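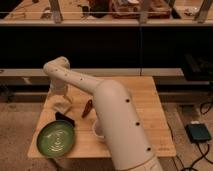 Kudix Matt Hardwax Oil for Interior Timber

Product code: KX-380
Contents: 380 ml tin
Finish: matt, clear
Use: indoor only

Kudix Matt is a one-part oil and wax finish for bare or previously oiled timber. It is used on tabletops, shelving, desks, window boards and internal doors. It soaks into the surface and leaves a thin wax layer that can be repaired locally. It does not build up a film in the way a varnish does, so worn areas can be treated without stripping the whole piece.

The oil darkens pale timber slightly, much as water does when wiped across bare wood. For birch, ash and maple, where this is often unwanted, use Kudix Pale instead. Oak and walnut may be finished with either. Always try the product on an offcut or the underside first.

Preparation

Moisture content of the timber should be below 12%. Sand with the grain, finishing at 120 or 150 grit. Do not go finer than 180 grit on hardwood, as the oil will not soak in evenly. Remove all dust with a vacuum and a dry cloth. Old varnish, paint and silicone polish must be taken off completely.

Stir the tin well from the bottom. Do not shake. Do not thin.

Application

Room and timber temperature should be 15 to 25 °C, with good air flow. Apply a thin coat with a short-pile roller, a flat brush or a white pad. Leave for 20 minutes, then wipe off everything that has not soaked in. Surplus oil left on the surface stays sticky and will mark.

A second coat goes on after 12 hours. End grain usually needs a third. Both faces of a loose top should be treated to reduce cupping, including boards 38 mm thick and over.

Light use is possible after two days. Full hardness takes 14 days at 20 °C. Keep water, hot pans and table coverings off the surface until then.

Coverage

One tin covers 5 square metres in two coats on sanded oak. Softwood takes more. The 125 ml tin is meant for repairs and small items.

Care and repair

Wipe with a damp cloth and a mild soap. Ammonia, bleach and scouring powder will dull the finish. For a ring mark or scratch, sand the spot lightly with 180 grit, apply a little oil with a cloth and wipe off after 10 minutes.

Warning

Used cloths and pads can catch fire by themselves. Soak them in water straight after use and dry them flat outdoors, or store them in a closed metal container. Keep the product away from children.

Storage

Five years unopened, frost-free. Once opened, press the lid down fully and use within six months. A skin on the surface can be lifted off before stirring.

Related items

Kudix Pale, 380 ml
Kudix Matt, 125 ml
Ivton white pads, pack of five
Zeman flat brush, 50 mm

Technical questions: Zdeňka Gajdoš, Grerstead trade counter
Data sheet revised 2024-03-26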